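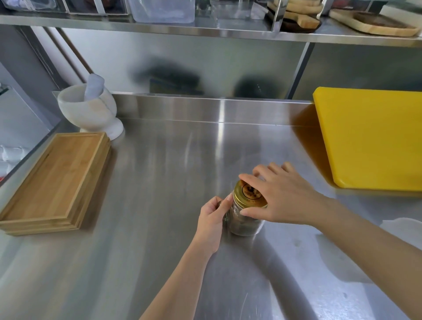 The people who sold Norkley its first automatic doser promised the tea bar would get its hands back. By October the machine was measuring leaves and water for every cold jar on the menu, and the people behind the counter had been given a new job, mostly wiping it down and answering its alarms.

Saoirse Corrigan had made those jars since the place opened. She learned the work by feel: how far to tip the jug before the dry stuff starts to slide, how hard to turn a lid so that a customer can get it off again. The doser, a model called the Kerska, knew none of this and didn't need to. It knew weight. "It was very good at weight," she says. "It was terrible at Saturday."

What she means is that the Kerska liked one recipe at a time. Changing from one leaf to another meant a rinse cycle, a dry cycle and a tap on the screen to confirm that both had happened. On a slow morning that was fine. With a line at the counter, staff went back to pouring by hand and told the machine afterward what they had made, so that the stock figures would match.

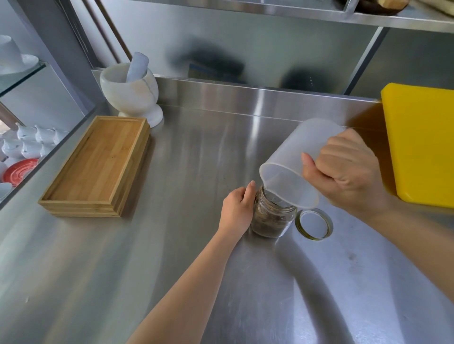
That second bit of work, the telling, is the part missing from the brochures. Aasen, the company that leases the Kerska, says its customers save up to 13 hours of labor a week. I asked how the number was reached and was sent a chart. The chart counted time spent pouring. It didn't count time spent cleaning nozzles, or entering corrections, or waiting on the phone for a technician.

Karim Gaber, who manages the bar, is more generous than I am. He points out that waste went down and that new hires made fewer bad jars in their first weeks. He also admits the new hires never got much better. "They can run it," he says. "Ask them if a batch looks right and they look at the screen." He has cut three shifts since the lease began - not jobs, he is careful to say, shifts. To the person who worked them, I suspect the difference is small.
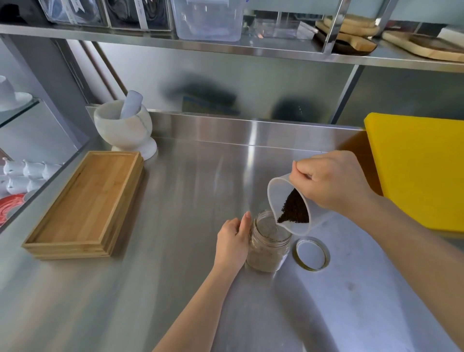 3 min read

Gaber's answer for now is a split. The Kerska does the overnight orders for offices, where every jar is the same, and people do the counter. Corrigan trains the new staff on a jug and a jar before they are allowed near the touch screen. She had to fight for those hours, and they are still listed on the schedule as "downtime."

Aasen has a newer machine on the way, the Illska, which is supposed to change recipes without the long rinse and close the lids too. Gaber has seen a demonstration and liked it. Corrigan went along and asked who would be called when a lid jammed. The salesman said the staff on duty would handle it, and she wrote that down.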